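Workshop Tips: Teaching an Arm by Hand

These notes cover showing a robot arm a bench job, either by pushing it through the moves yourself or by driving it with a remote controller. Most of them come from small jobs on old desktop computers.

Pick one method per task and stay with it. Hand guiding is good for long, simple reaches. Remote control is better once the fingers are down inside a case, where your own hand would block the wrist camera.

Clamp the work first. A computer tower will slide on a smooth bench when a finger leans on it. Two strips of rubber shelf liner and one bar clamp are enough.

Unplug the computer and hold the power button for a few seconds before you start. Wear a wrist strap if you plan to use the board again. We practice on scrap boards from Garrido, which sells them by the box.

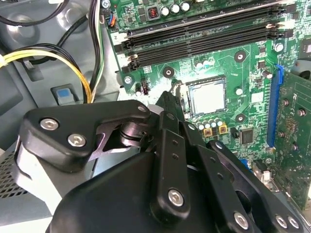 Slow down for the last inch. Most bad demonstrations are fine until the fingers get close to the part, and then the operator rushes. Come in at a steady angle, stop short, check the camera view, and move again. On a processor socket, watch the thin metal retention lever along the side. It is easy to catch with a fingertip. Bundles of yellow and black power wires should be tied back the way they are on this one, with a small cable tie, so they stay out of the path.

Keep your pauses short. If you stop to think for ten seconds, the arm learns to stop there too. Serpil Soylu rehearses each job twice with the recorder off, and her takes are much cleaner for it.

Shift the case a little between takes. An inch to the left or a few degrees of turn will do. Our first set had 91 takes with the tower in the same spot, and the arm missed as soon as somebody bumped the bench.

Throw out takes where you fumbled and recovered, unless you want the arm to learn the recovery. Put those in their own folder.

Wipe the camera lens before each session. Check the finger bolts too, and snug any that have worked loose.

Stop after 17 takes and rest your hands.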